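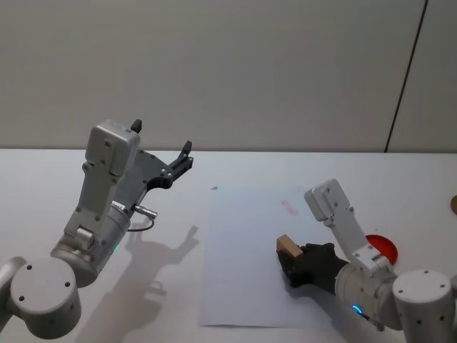
A white table and one sheet of paper

2021-05-15

I have wanted to write about paper for a long time. My friend Itzel Barajas laughs at me for this, but she also folds better than I do, so I let her laugh.

My habit is simple. I put one large sheet on a white table and I leave it alone for a while before I make the first fold. Even on a blank sheet there is something to find. This one has a faint pinkish-red smudge near the top and a tiny dark speck close to the left corner. I do not throw away such sheets. A mark tells me which side is up, and I can turn the paper over so that it goes to the inside.

For practice I buy the cheap pack of 50 at the stationer in Minetby. The better paper, from Olvera, I keep in a drawer, and I am a little afraid to use it.

White on white is difficult for the eyes, I must admit. When the light is cool, the paper becomes slightly blue and then I see its borders better. Strong shadows help me also with the creases.

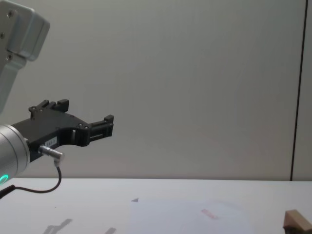 What I like on the wall

Nothing! A plain light grey wall is the best thing to have behind a table. At home I had a calendar and two postcards in front of me, and I was reading them when I should be folding. I took them down in September and I do not miss them.

Next time I will write about the first fold, which I still do too fast.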